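A Place for Small Things

Last updated: January

Print this page | E-mail this page

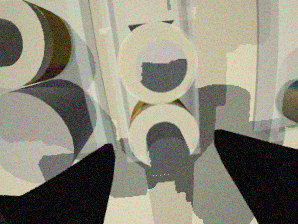
Five cylinders in one pale holder (computer rendering)

My father had a workshop behind our house in Kekska, and in this workshop every small thing had a place. Screws were in coffee tins. Drill bits stood in a block of wood in which he had made the holes himself, and under each hole he wrote the size with a pencil. If you took a bit and did not return it before supper, he would know, and he would stand in the kitchen door until you remembered.

I did not become like him. For 29 years I have lived in apartments where the small things went into one drawer. You probably have this drawer too. In mine there were rubber bands, batteries which maybe worked and maybe did not, keys from two old addresses, fuses, the foot of a chair, and a bag of plastic parts that came with a shelf from Drandard. I was sure that I would need these parts one day. On the bag is printed the number 3744, and I know this number by heart now, the way other people know a phone number from childhood.

In January the drawer would not open anymore. Something had turned itself upright inside and was pushing against the top. I worked on it for 30 minutes with a butter knife and a ruler, and I said some words in my first language that I don't use often. It was the ruler that finally moved it. The guilty thing was a potato peeler. I had bought a new peeler the year before, thinking the old one was lost.

So I decided to make order, at my age, and I want to write down how it went.

First I put everything on the kitchen table on an old sheet. This was a mistake, as we eat at that table. For four evenings my wife and I ate our soup on the sofa with the plates on our knees. She did not complain, but on the third evening she asked if the sheet was going to stay until Easter.

Then I made groups. I thought this would be the easy part. Batteries with batteries, yes. But does a flashlight bulb belong with the flashlight, with the other bulbs, or with the electrical things? My neighbor Hussam Azar came up to borrow our ladder and stayed to discuss this. He used to run a hardware store on Bomura Street, before it was a phone shop, and he says that customers never look for a thing by what it is. They look for it by what they want to do. In his store the picture hooks were next to the small hammers and the pencils, and he sold many pencils that way.

I liked this idea and I began again from zero. Now I have a box for hanging things on walls, a box for when the lights go out, and a box for sewing and buttons. There is one for the bicycle as well – it is too full and I will have to divide it.

For the boxes themselves I spent 40 dollars, which I think is too much for empty boxes. The cheap ones at Yeh have lids that bend, so you close one corner and the other one comes up. I returned two of them and took the deeper kind. If you are going to buy, bring one thing of each length with you to the store, and try it inside the box. I did not do this and my long screwdriver now lives alone.

About labels I have changed my mind. I used to find them a little sad, like in a hospital. But after 10 days I already could not say which box had the candles. My father's pencil marks were not there for decoration. I wrote my labels by hand on masking tape, in English on the front and in our language on the side. My wife says I misspelled "miscellaneous." I looked it up and she was right, so that box is called "Other."

The batteries gave me the most trouble. I don't own a tester. I tried each one in the kitchen clock and waited to see if the hand would go. It is slow, but you can read the newspaper at the same time. The dead ones went in a jar and I carried the jar to the collection point behind the library. The good ones stand upright in the bottom half of an egg carton. I know there are nicer solutions.

What I threw away: the keys, most of the rubber bands, a charger for a telephone I don't remember owning. What I could not throw away: the foot of the chair (we still have the chair, it stands on a folded card), and the bag from Drandard.

Next is the closet in the hallway. I have opened it once and closed it again. Hussam still has the ladder, so I can't reach the top shelf anyway before he brings it back.

– Fidel Rivadeneira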